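Workshop Tips: Planning the Purchase of a Bench Robot

Issued by the Clotemside Workshop Office, July 22, 2022

The following advice is intended for small workshops that are considering a two-arm robot for light assembly, such as setting gears on a plate. Questions may be sent to Chanida Sombatkul, equipment planning.

Write down the task before requesting prices. State the heaviest part to be lifted, the smallest part to be held, and the distance between the farthest two points on the bench. Suppliers quote more accurately from a parts list than from a general inquiry.

Budget for the whole station. The arms are one line of the estimate. Gripper fingers, camera brackets, cables, mounting hardware, and a bench cover should each have a line of their own. Our April estimate allowed $1,840 for these items, and 20 percent of that sum was set aside for replacement fingers.
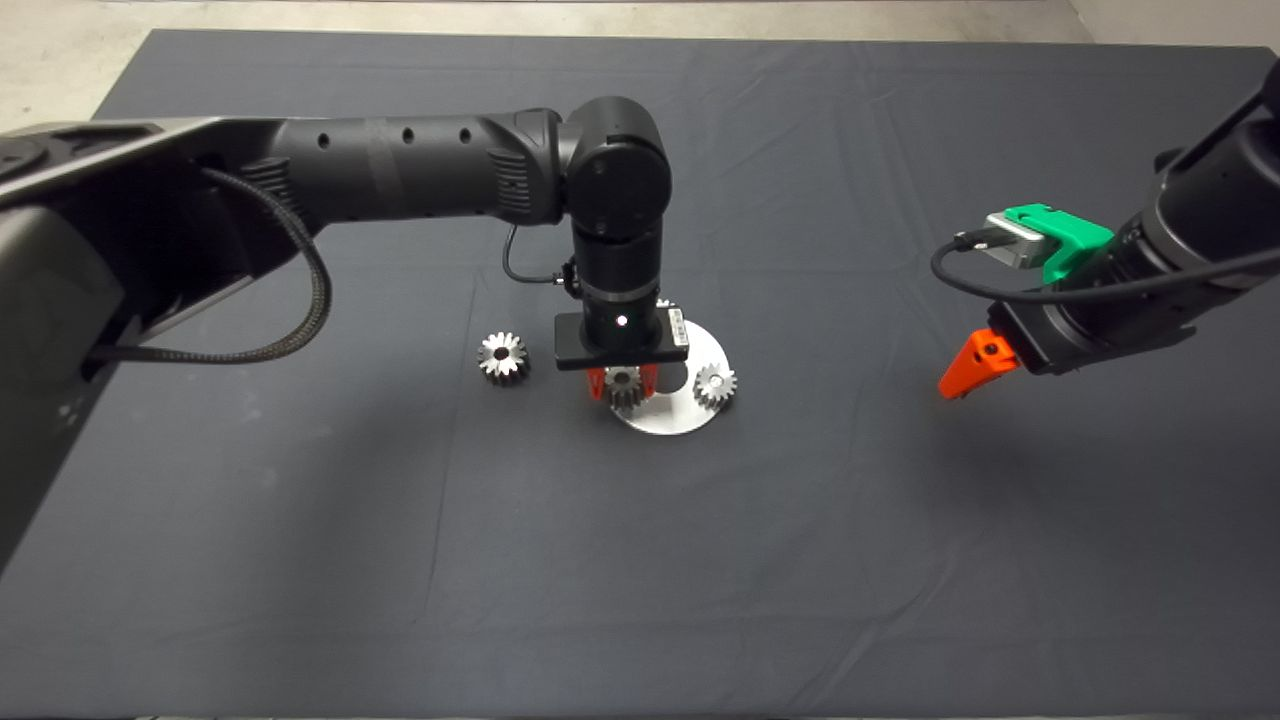
Select a bench covering with the parts in mind. A plain, dark, matte cloth gives good contrast with bright metal and keeps small gears from rolling. Cloth should be pulled flat and fastened at the corners before work begins. Purchase two, so that one may be washed.

Measure the reach of both arms together. Allow clear space between them for the work plate, and leave room behind each base for cables to bend freely. A cable that is tight at full reach will need to be replaced early.

Compare quotations on equal terms. When the office reviewed offers from Adar and Tadeck, one included delivery and training and the other did not. Ask each supplier to list these separately, along with the price of spare fingers and the usual waiting time for them.

Request a trial with your own parts. Bring at least four of each size, including any that are worn. Our trial consisted of 102 placements, recorded on the Noiphan log sheet, which is available from the office on request.

Keep all quotations on file until the warranty has ended.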